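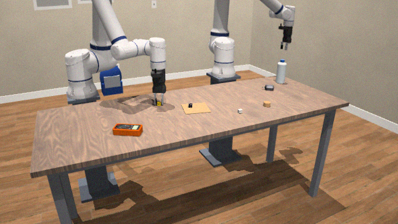
The long table, wood-grained top, seen from the near left corner

From: Corinne Obi
To: Grandberg allotments list
Subject: Re: Seed swap — tables and times

Alaric Okafor wrote:
> Can someone confirm when the hall opens for the April swap? Last year
> I had 17 trays of leeks standing in the car park until gone ten. Also
> are we doing the labels by variety or by grower, as I have 99 packets
> to write out and would like to do it once.
>
> Alaric

Alaric, doors at 9.15 for people bringing plants, 10 for everyone else. Come to the side entrance on Mercado Lane, the front steps are no good with trays.

Labels by variety please, with the year the seed was saved underneath. Your name can go on the back. Last spring we had 181 packets handed in and a fair few just said "beans", and those mostly went on the compost.

Elikem is bringing the runner beans and the blue squash again. Gus has asked for shallots if anyone has spare sets, he lost his to white rot. I have plenty of Pralumen tomato but it was a poor year for it and I wouldn't count on more than half coming up — sow thickly.

Please don't bring potatoes unless they are certified. We had this out in the autumn and I don't want to go over it again.

I still need 2 people to stay behind and sweep up. Reply to me and not to the whole list.

Corinne
Plot 17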